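I get asked the same handful of things about drinks for our village hall mornings (and the summer walk, and the quiz), so I've put the answers in one place. If yours isn't covered, leave a note in the Sineck box by the hatch and I'll add it when I next sit down with a cuppa.

## How much water do you put out?

For a normal morning, one bottle each and a couple of jugs. For the summer walk I ordered 300 bottles last year and we came home with 63, and that was a cool day! I'd still order the same again, they keep perfectly well in the cupboard under the stage.

## Do you do squash as well?

Always. I make up the Ginham lemon in the big jug, weaker than it says on the label, and top it up as we go. Children like it stronger than I do. If you're on the hatch, please don't pour it in advance, it only sits there gathering fruit flies in warm weather.

## Paper cups or proper ones?

Both, depending. Proper mugs for tea, paper for squash and anything outdoors. We get the plain Flallum cups in sleeves, 400 to a box, and a box sees us through to April if people don't take a fresh one every time they're thirsty. (You know who you are.)

## Can I write my name on my cup?

Please do! There's a biro on a string. Write on it before you fill it, or the pen goes straight through the side, as I found out in a cream jumper.

## Where do the empties go?

Plastic bottles in the green crate, squashed flat with the lid back on. Paper cups go in the ordinary bin, our council won't take them with the cardboard. Tip any dregs down the sink first, and I mean any, because I'm the one who carries the bag.

## Can I refill a bottle from the tap?

Yes, once or twice on the day. I wouldn't keep one going all week, they're a pain to clean and the thin ones go crackly. If you want something to keep, Steyn's on the high street has decent steel flasks.

## How do I tell whether a bottle's been started?

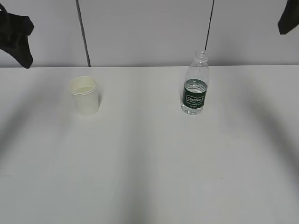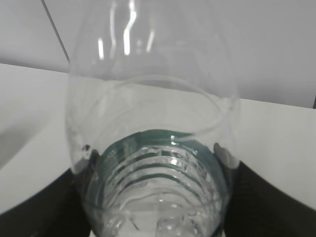 I check every bottle before it goes back in the cupboard, and I check it at the top, never by how full it looks from across the room. Clear plastic is a devil for that. All those shiny streaks near the neck catch your eye and you can't tell where the water stops. A cap that's missing altogether settles it, of course, like the one standing near the paper cup, with the water only just above its green label. Those don't go back. They go on the hall plants, which have never looked better, and the bottle goes in the crate. If the cap's on, give it a gentle twist, and if the ring's still joined up it can go back on the shelf.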